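To: Skolgate shed list
From: Hadiza Ogundipe
Date: 2026-05-28
Subject: Re: [skolgate-shed] Cardboard for the pattern day

> Hi all, I've got a stack of flattened cartons in the garage and the recycling goes out on Monday. Are they any good to you for the drawer divider patterns, or do you want proper card from the shop? Also, did we ever settle on a colour for the drawer fronts? And is the long bench staying where it is? I don't want to lug everything in and find it's been moved again.
>
> Jatoi

Yes please, bring the lot! Plain brown carton is my favourite stuff in the world for this. It cuts with an ordinary utility knife, you can write on it with any old pencil, and if you muck one up you've lost a bit of a box that was headed for the recycling anyway. Proper card is lovely, but people get precious about it and then they won't make that first cut.

I've been trying a few pieces to see how much handling they'll take, and I'm really pleased with how it's going. The tan single-wall is stiff enough to stand on edge if you keep the strips short, and it holds a crease nicely when you score it first. Run the score along the flutes and it folds like a dream. Go across them and it wants to buckle, so have a practice on a scrap. 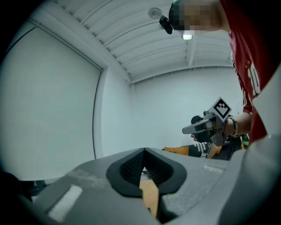
The double-wall is a different animal. Lovely and strong, but it's too thick for the slots to slide together unless you cut them wider, and then the whole divider rattles around in the drawer. I'd keep that for the outside pieces and use the thin stuff for everything that crosses over. If your cartons are a mix, Jatoi, could you sort them into 2 piles before you come? Anything waxy or with a lot of packing tape on it can go straight out with your recycling.

For sizes, I'm working from the Gisemdale drawers, and the strips come out at 250 mm long with the slots cut halfway down. Please check yours with a ruler before you cut. Mine vary by a couple of millimetres from one drawer to the next and I'd be amazed if yours didn't too. Wirno has offered to bring the big steel rule and the cutting mat, bless him, so we won't be scoring the furniture like we did in October.
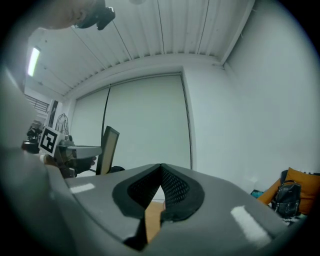

As for the bench, leave it where it is, I reckon. I know there was talk of pushing it back to the wall, but cutting is so much easier when you can get at a piece from both sides. The light is the other thing I'd hate to lose. With the fluorescent tube on and that white ribbed ceiling overhead, the whole room comes up bright, and I can pick out a faint pencil line without getting the desk lamp out. My kitchen at home is hopeless for it by comparison!

Colour of the drawer fronts: not settled. I'm still keen on the dark green, but I'd rather get the insides sorted first and argue about paint over a cuppa.

We've got room for seven people cutting at once, so sing out if you're coming. Bring a knife with a fresh blade, a soft pencil and whatever you're hoping to fit in the drawers. I'll have about 20 strips marked up ready to go, and if we get through those I'll be thrilled.

Hadiza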